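**Jaruwan Duangkaew, final project report, Kerent campus**

## Cold brew or hot brew: what do students buy?

### Background

The Cerkmont kiosk sells cold brew and ordinary filter coffee at the same price. The manager wanted to know if it was worth making cold brew through the winter term. I took this on as my project in January, when the kiosk was quiet enough for me to stand beside the till.

### Method

I used the till records for 22 trading days, which covered 3256 drinks. I left out tea, juice and anything marked as a staff drink. I also put a short paper survey on the counter and got 540 back that I could read. Seven were blank on the second page, but I kept their first-page answers.

The survey asked for favourite drink, usual time of purchase and whether the buyer added milk. I should have asked about sugar as well. My supervisor pointed this out after the forms were printed.

### Results

Filter coffee sold best before 10 am on every day except Sunday, when the kiosk opens late. Cold brew sales picked up after lunch and stayed steady until closing. Many people wrote that they liked the flavour but found the cups too small.

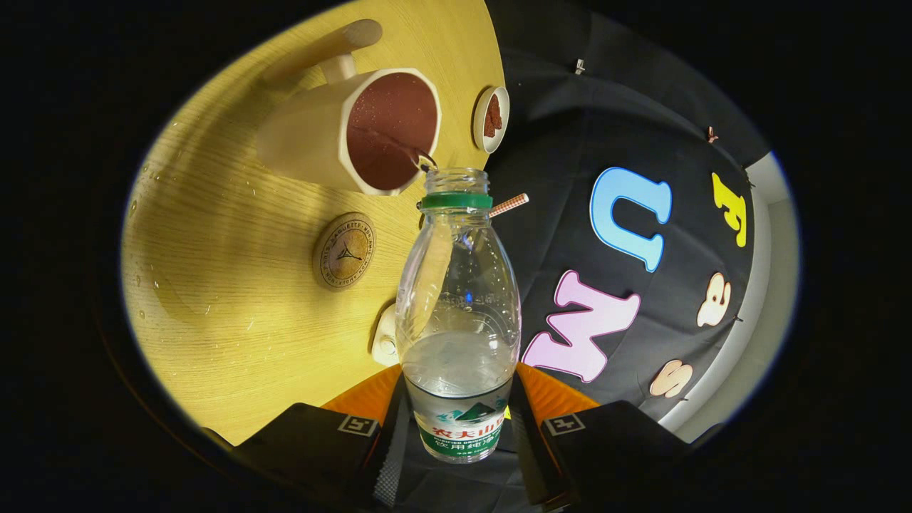
Does cold weather stop people buying cold brew?

Sales dipped on the coldest mornings, but afternoon sales hardly changed.

### Limits

The Umier kiosk across the road was closed for repairs for part of the study, so some of its regulars probably came to us. The Sangkhawat library café would not share its figures.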